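From the Workshop Bench: The Case of the Creeping Grip

If you've been in since October you'll have heard the groaning from the back of the shed, and we can finally tell you what it was all about! The Cindard tabletop arm dropped its jars. Not every time, which would have been easy, but often enough to drive the bench group up the wall, and always in the late afternoon.

A quick recap for those who've joined since winter. The arm lives on the kitchen counter rig and its job is tidying: pick up an ordinary household thing, carry it across, set it down, go back for the next. We run it off the Nustura controller with the grip program we wrote ourselves, and by spring it was going so nicely that we let it have a proper go at a long run. The target was 1,000 pick-ups without a person touching anything. It got to 16 before the first jar slid out of the fingers, rolled along the counter and bumped to a stop against the backboard. Nothing broke. We reset, started again and got further, then lost another one. Then three in a row.

Now, what made this such a lovely fault (yes, lovely, bear with us) is that the arm had no idea. The log said "grip closed, grip held" right through every single drop. As far as the controller knew it was carrying a jar the whole way over, and it set down a fistful of air with great care.

We blamed the finger pads first, naturally. We swapped them and it made no difference. We blamed the jars, then the lighting, and one of us was quite sure it was the floor. For a whole fortnight we blamed the grip program, which got rewritten twice and is much tidier for it, so that wasn't time wasted. It still dropped jars.

The clue came from the log in the end. We keep a line for every pick, and there were 3,556 of them by then, so a couple of us sat down with a pot of tea and sorted the lot by how long the arm had been running. The drops bunched up at the far end of every session. Mornings were clean. After a long stretch the fingers were stopping a touch wider than they were being told to, and the gap grew the longer we left it going. On a squarish box you'd never notice, but on a smooth round jar lying on its side it was enough.

So off came the cover, and there it was: the little clamp screw holding the position sensor on the finger drive had worked loose. As the drive warmed up, the sensor crept around on its shaft. The arm was measuring its own grip with a ruler that was sliding about! A dab of thread lock, a proper tightening and a fresh zero, and we were away again. The spare drive had the same screw, also loose, so please check yours if you have one of these at home.

There's a safety side to this as well and we don't want to skip over it. A sensor that can drift open can drift closed, and then you've got fingers squeezing harder than the program thinks they are. We'd been relying on that one reading for everything. The Stidetti current limiter that had been sitting in a drawer is now wired in, so the drive cuts out if it pulls too hard, whatever the sensor claims. We've also moved the stop button to the front edge of the counter where you can reach it without leaning over the arm. The old spot was silly and we should have moved it ages ago.

Since the repair the arm's been back on jars, bottles and all the other bits and pieces, with the grip re-zeroed at the start of each session and checked again at the end.

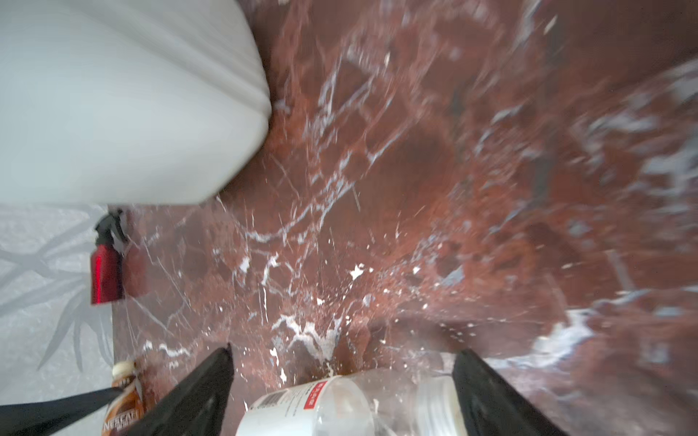 Should you stop the arm if it drops something in the middle of a run?

Press stop first, wait until the arm is still, and only then reach in to pick the thing up. Write the time and the pick number on the sheet before you restart it, because that's the information that cracked this one.

We'll be having another crack at the long run once the limiter has had a few more evenings of use. Nic Giolla have offered us the loan of a second grip sensor so that we can compare two readings side by side, and the bench group is far too excited about it. The bench needs 4 people for that session, two on the arm and two on the log. Put your name on the sheet by the kettle if you'd like to be one of them. No experience needed, closed shoes please, and long hair tied back.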